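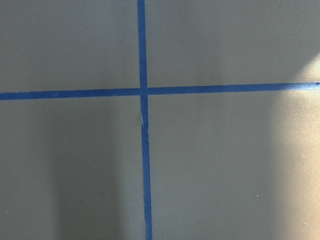
Dellero is a small dataset of public notices and press reports on the Clarnov petition trials, the run of cases brought against people who put their names to open letters about the water tariff. I've split it along two questions: was the hearing open or closed, and did the person have a lawyer in the room? Two lines crossing, so four groups, and they come out as uneven as the four panels between those strips of blue tape. The dividing lines aren't perfectly straight either (the tape that runs top to bottom leans a little, and so does my idea of an "open" hearing, see below).

What's in it

There are 528 records in cases.csv, one per defendant per hearing. If somebody was called back three times, you'll find three rows, so please don't count rows and tell people that's how many were tried! Use person_id for that. The records cover 6 years of hearings, and the last ones went in this December.

The main columns:

- person_id: a random code, no names anywhere
- hearing_month: month and year, never the exact day
- access: open, closed, or unclear
- counsel: yes, no, or unclear
- charge_text: the charge as printed, in my translation
- outcome: adjourned, released, fined, sentenced, or blank
- source: fankhauser, garetti, or both

A row marked unclear in access or counsel stays in the file but doesn't go into any of the four groups. I went back and forth on that one for ages and I'm still open to being talked out of it.

Where it comes from

Two places. The Fankhauser collection is a set of scanned court notices, mostly the sheets pinned up outside the courtroom, and it's good on charges and pretty hopeless on outcomes. Garetti is a local weekly that sent a reporter to as many hearings as it could get into, so it's the other way around - lots on what happened, not much on the legal wording. 327 of the rows appear in both and have been matched by hand. Where the two disagree I kept the Fankhauser wording for the charge and the Garetti version for the outcome, and put a note in the comments column.

What I mean by open

A hearing counts as open if at least one relative or reporter got in and stayed until the end. Some were announced as open and then the door was shut after ten minutes, and I've marked those closed. The official notices would call them open, so if you compare my totals with anything built only from the notices, they won't line up.

Known problems

Outcome is blank in 102 rows. Blank means I don't know. It doesn't mean released, and I'd be really unhappy to see it used that way.

People who were questioned and sent home without a charge aren't in here at all. Women are probably undercounted in the early part too, as the first notices gave initials only and I didn't want to guess.

The translations are mine and I'm not a lawyer. The original wording is in charge_original, so check it before you quote anything.

Please don't

Try to work out who anyone is. Some of these people still have cases running. If you spot a row that gives too much away, write to me and I'll pull it first and discuss it later.

Using it

It's a plain UTF-8 CSV with commas and quoted text fields. Older spreadsheet programs sometimes mangle the accents in charge_original, so import the file instead of double-clicking it. Free for research, teaching and reporting with credit to "Dellero dataset". Corrections are very welcome, ideally with the person_id and a scan or link.

Filed under: Courts & Rights, Open Data, Petitions

Contact | © Dellero dataset | Back to top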